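Answers below apply to the Lullden range of ceramic vanity tops and matching cabinets. Last revised in September.

## Sizing and supply

**Which widths are available?**
Article 1,302 is the standard unit. Other widths are made to order, minimum run 15 pieces.

**Is the faucet included?**
No. Faucet, drain and trap are ordered separately.
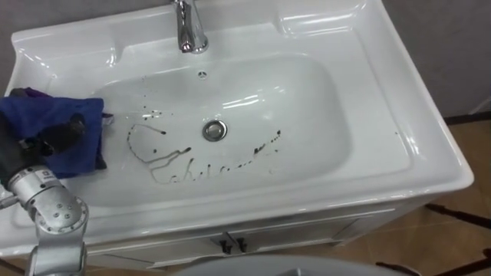
Faucet holes are drilled before firing and can't be added on site. The hole sits in the back deck, with the overflow opening directly below it on the basin wall. Keep the overflow clear of sealant during installation.

## Installation

**Can the top be fitted to an existing cabinet?**
Yes, if the cabinet is level and the side panels carry the load. Dry-fit the top first -- ceramic will not flex to meet an uneven carcass.
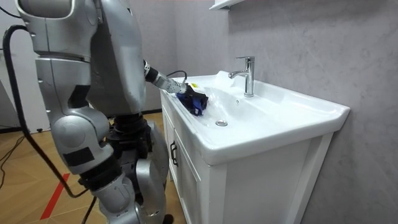 *White vanity, cloth at the left side of the basin.*

**Which sealant should be used?**
Neutral-cure sanitary silicone. Acetic-cure types can attack some metal finishes.

## Care

**How are gray marks removed?**
Most are metal deposits left on the glaze. Use a non-scratch cream cleaner, then rinse. Do not use steel wool.

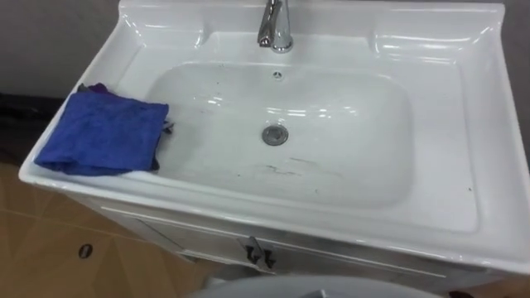 *Basin with chrome drain; faint gray scuff marks toward the front.*

**Is drain cleaner safe for the glaze?**
Yes, at label strength. Check the trap material separately, and do not mix products.
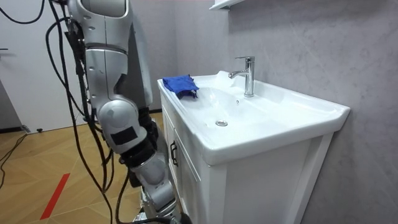
Rinse with cold water after the stated contact time. Cabinet fronts should be wiped dry if splashed.

**Who handles spare parts?**
Anathi Mabuza, Skidalden parts desk. Quote the article number.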